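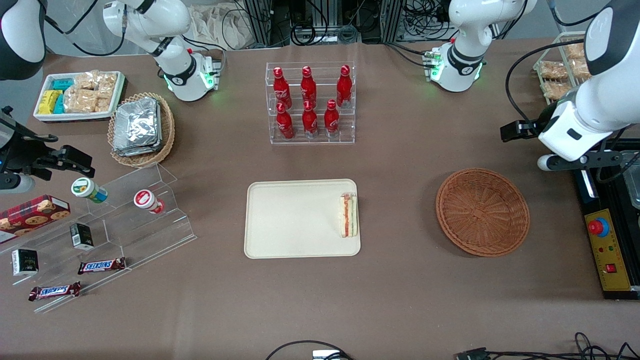

# Demonstração por teleoperação: as gravações ficam "nervosas" e a tarefa não sai

**Drukano**
24 de julho de 2020

Oi, pessoal! Estou gravando demonstrações com dois braços numa mesa de lanches. A tarefa é simples no papel: pegar um item do expositor, levar até a bandeja creme do meio e soltar. Controlo tudo à distância, um comando em cada mão, olhando pela câmera fixa.

Já gravei 80 episódios e o resultado é meio triste. O braço aprende a ir até perto do item, aí fica tremendo em cima dele, com a garra aberta, e não decide nunca. Com o sanduíche embalado até vai. Com os Snickers, que ficam deitados nos degraus de acrílico, é um desastre.

Será que são poucos episódios? Ou sou eu que demonstro mal? Pensei também em largar o controle remoto e guiar o braço com a mão mesmo, mas não sei se compensa.

---

**Trilcombe**

Passei meses com esse mesmo problema e vou chutar que é a pausa. Dá uma olhada nas suas gravações, no trecho logo antes de a garra fechar. Aposto que você para, confere a posição, corrige um pouquinho, confere de novo... O modelo aprende isso tudo direitinho, inclusive a sua dúvida!

O que resolveu pra mim foi treinar a mão antes de gravar. Faço umas passadas a seco, sem salvar nada, até o movimento sair contínuo, e só então aperto o botão. Se hesito por mais de 2 segundos perto do item, descarto o episódio sem dó. Na última limpeza joguei fora 29 e o treino melhorou já na rodada seguinte.

Outra coisa: escolha um jeito só de pegar cada coisa. Se você agarra a barrinha ora pela ponta, ora pelo meio, ele fica na média das duas, e a média é ar. E acrílico transparente engana muito na câmera (em mim enganava mais do que no robô), então eu poria uma segunda câmera no punho.

Sobre guiar com a mão: o movimento fica lindo, mas o seu braço entra na imagem e na hora de rodar sozinho ele não vai estar lá. Se for por esse caminho, grave a trajetória guiando e depois reproduza com você fora da mesa, filmando só a reprodução.

---

**Kozma**

Grava mais. Com 360 o meu começou a andar.

---

**Flisus**

Concordo com a Trilcombe na parte da pausa, mas cuidado pra não deixar só episódio perfeito. Guarde alguns em que a garra chega torta e você corrige sem parar, senão no primeiro errinho ele se perde todo. E mude os itens de lugar entre uma gravação e outra, nem que seja um tiquinho. Eu esquecia sempre e o meu decorou a mesa.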